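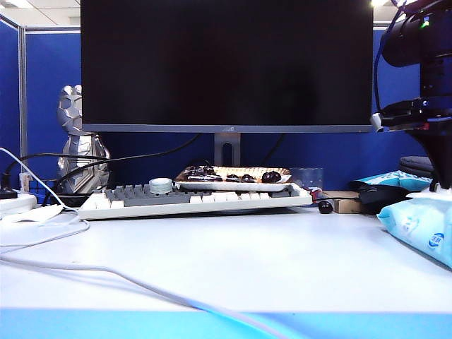 August, bench notes, Tirkard arm: the slow grasp planner

Started at 11 with coffee and good intentions. Raluca had left me a message overnight saying the planner was "thinking too hard again", and she was right, bless her. I spent the first hour only reading logs, and I'd recommend that to anyone picking this up after me, dull as it sounds.

Where we were: the planner asks the perception node for a fresh object list every time it tries a new approach pose. That made sense back when we had one camera and three objects on the desk. Now the desk is a desk like anybody's, with a monitor and a keyboard and a packet of wipes and cables going every which way, and each refresh rebuilds the whole collision scene from nothing. The log had 13 rebuilds for one pick. Thirteen! For a thing that hadn't moved!

What I changed (branch is skanlow-cache, please be gentle with it):

The scene is now kept between attempts and only the changed objects get swapped out. Big flat things like the monitor and the partition panels go in a "furniture" layer that loads once at startup and stays put until someone calls reset_furniture. Lăcrămioara wanted that name to be more serious, and I promised to think about it, and I have thought about it, and I like it.

The sample limit per approach pose was 1000. I brought it down to 100 and replayed last month's recorded picks through it. The grasps it chose were the same ones, apart from two on the little cardboard box where it came in from the other side, perfectly sensibly.

Things still bothering me:

Thin cables. The segmentation either misses a white cable on a white desk altogether or turns it into a string of little floating crumbs, and then the planner goes politely around the crumbs and straight through the rest of the cable. For now I'm inflating anything labeled cable by a generous margin. Ugly, but I sleep better.

Clear plastic. Depth gives us holes where a clear container ought to be. Raluca has an idea about filling the hole from the outline in the color image, and I'd love to see her try it before I go writing something clever of my own.

The Uvora driver prints a timestamp warning every time the joint state arrives late. I muted it, then felt bad and unmuted it. It's telling us something and I want to know what. My guess is that the perception node and the driver are fighting over the same core.

Next, for whoever gets here first: rerun the replay set with the inflated cables on, check that reset_furniture really does clear the old monitor mesh, and ask Tănase whether their depth filter can run at the lower resolution. Config is saved next to the branch notes.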